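Shed clear-out, the small stuff

Monday was for the big shelves, so by June I'd finally run out of excuses for the screws — all those jam jars of them! Delyth Landeg talked me into little drawers. I went looking for something I could carry out to the fence and back, and sort by size. The yellow and black one won me over with its handle on top, and nine clear drawers ought to do me for hooks, washers and picture wire. Labels next, in my favourite colour.
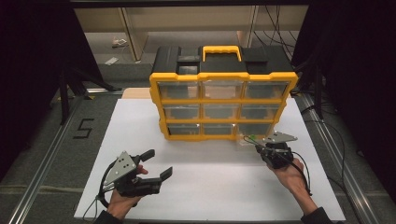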